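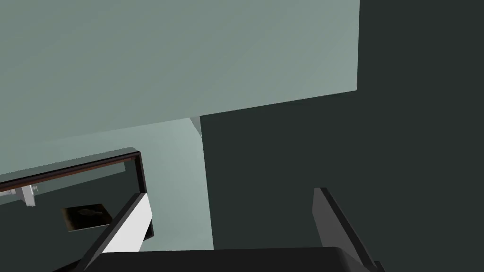 Edvin Myklebust asked me last spring whether a sourdough starter can live through a three-week vacation, and he wasn't the only one worried! So I've pulled the questions I get most into one page. I bake at home, I'm not a professional, and I've killed two starters myself.

Last updated 2024-06-17

Can I really leave my starter for three weeks?

Yes. Feed it, let it sit out for an hour or so, then put it in the fridge with the lid on loosely. Mine has gone longer than that. It'll look sad when you get home (gray liquid on top, a smell like nail polish remover) but two or three feedings usually bring it back.

What is that gray liquid anyway?

Bakers call it hooch. It means the starter is hungry. You can stir it back in for a more sour loaf or pour it off. I pour it off.

And if it's pink?

Throw it out. Pink or orange streaks, or anything fuzzy, and the whole jar goes. Don't try to save a spoonful from the bottom. Wash the jar well before you start over.

Which flour do you use?

Plain unbleached bread flour for most feedings, with a spoonful of rye when it seems sluggish. Rye wakes mine up like nothing else! I used to buy a fancy stone-ground one from Kratochvíl and it was lovely, but the starter didn't seem to care.

How much water in your everyday dough?

My big batch is 1,000 grams of flour and 604 grams of water, plus starter and salt. That's on the stiff side and I like it, it's easy to shape and it doesn't stick to everything I own. If you've been baking those very wet loaves with the huge holes, you'll want more water than me.

My loaf came out flat. What did I do?

Could be a few things, but my first guess is always that it rose too long. Zdislava Šindelář wrote to say she cut her last rise by an hour in July and got her first tall loaf in months. Warm kitchens move fast. Watch the dough and ignore the clock a bit.

Do I need a Dutch oven?

No, though it helps. I baked on an upside-down cookie sheet with a pan of hot water underneath for my whole first year. The crust was a little paler and we ate every crumb.

Can I mail someone a dried starter?

Sure. Spread it thin on parchment, let it dry until it snaps, crumble it into a bag. I sent some to Tekle Workneh in March and it was bubbling again after five days of feeding.

Will you send me some?

I'd love to but I can't keep up, sorry! Ask at your local bakery, lots of them will hand you a spoonful if you bring a jar.

Where do I send a question that isn't on here?

Use the contact form. I answer in batches, mostly on rainy evenings, so give me a week or two.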